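Wondus Lagoon

Wondus Lagoon is a shallow coastal lagoon on the east side of Tododholm, a low island that most sea charts still get slightly wrong. I've been keeping this entry going for a few years now, so forgive me if it reads more like a letter than a reference page (the other editors have given up on me, and I like them for it). Last updated 1 Jul 2026.

Location and shape

The lagoon is long and skinny, running north to south behind a gravel bar. Two small streams feed it from the peat country inland. On the sea side there's a single inlet, and it moves! After a stormy winter you can come back in May and find it well south of where you left your marker poles. The water covers 300 hectares at normal high tide, and the deepest sounding I know of is at the north end, in the old stream bed everybody calls the Puvidham Hole. I have never found out where that name comes from, and I've asked a lot of people.

Water and salt

What I love about the place is how it can't make up its mind. In spring the streams run high with snowmelt and the top layer is nearly fresh, brown as tea from all the dissolved peat. By late summer the sea has pushed back in and the salinity at the south end can hit 28 on the practical scale. In between you get a sharp boundary partway down, and if you lower a sensor through it slowly you can watch the numbers jump. Drop it too fast and you'll miss the whole thing, which I did for most of my first season.

Oxygen is the other story. The Puvidham Hole goes stale under winter ice, and the first bottle you pull up after the thaw smells like old eggs. It clears once the wind gets going.

Research history

The first proper survey was led by Nizar Masri, who worked from a rowboat and took 44 sediment cores along lines he'd staked out from shore. His notebooks are a joy to read, full of weather complaints and tiny drawings of ducks. He was mainly after the age of the gravel bar, and he thought it was a good deal younger than the peat behind it. Later cores have mostly backed him up, though the north end is still argued over.

Zaid Karam picked up the work with a different question, namely how much carbon leaves the peat each year and where it ends up. His group built up a set of 1294 water samples across several open-water seasons, and I still dip into that data whenever I need to check something. The long and short of it is that a lot of the carbon goes out with the spring flood, before most field teams have even packed their boots.

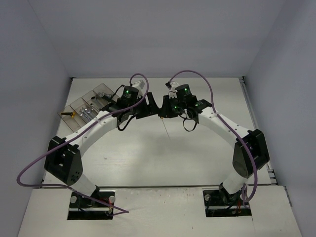

Two robot arms over a white table, with a screwdriver-like tool at the right gripper.

The Srithong mooring, a string of loggers hung from a float near the inlet, came after that. It records temperature, salinity and depth right through the year, ice permitting. There's a gap in the second winter when the float got dragged under, and please don't fill that gap with a straight line if you use the record. I've seen it done in print and it makes the spring flood look far too gentle.

Plants and animals

Eelgrass grows at the south end and pondweed at the north, with a muddy stretch between them where neither does very well. Sticklebacks are everywhere. Flounder come in through the inlet when they're small, and terns nest on the gravel bar, so stay off the top of it in early summer and walk along the beach instead.

Getting there

You can reach the west shore on foot from the Tododholm road, but the track is soft and it eats shoes. The bar itself needs a boat. Go across on a rising tide, keep north of the marker poles, and check where the inlet is before you set out.

See also: Barrier beach; Coastal lagoon; Peatland carbon; Salt wedge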